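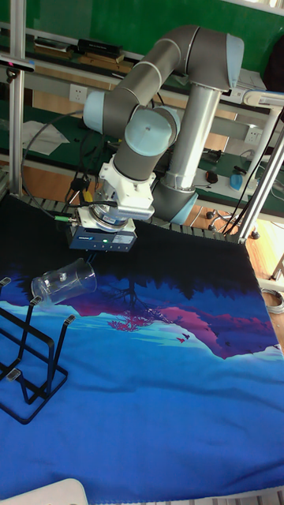 Chapter 5
Drinkware: Draining, Racking and Storage

5.1 Scope

Chapter 4 dealt with washing. The present chapter covers the interval between the final rinse and the shelf, during which most avoidable marking of clear plastic occurs. Glass and ceramic ware are treated in Chapter 6.

5.2 Terms

A prong rack holds each cup inverted over an upright wire. A tip is the cap fitted to the end of a prong; it separates the wire from the inner base of the cup. Rest position is the attitude a cup takes when set down: upright, inverted or on its side. A tapered cup on its side will roll in an arc – the narrow end stays near the center – and should be racked before any other item is handled.

5.3 Drying time

Kerr and Moncrieff recorded drying times for 217 cups at the Wirkwood canteen. Inverted cups on prongs were dry in 17 minutes. Cups inverted on a flat cloth took nearly 79 minutes, and many kept a ring of water at the rim. The difference is due to airflow, which a flat surface blocks.

5.4 Inspection of the rack

Check the tips before loading. A missing tip exposes cut wire, which scratches plastic on first contact. Replace tips in full sets – mixed heights cause cups to lean.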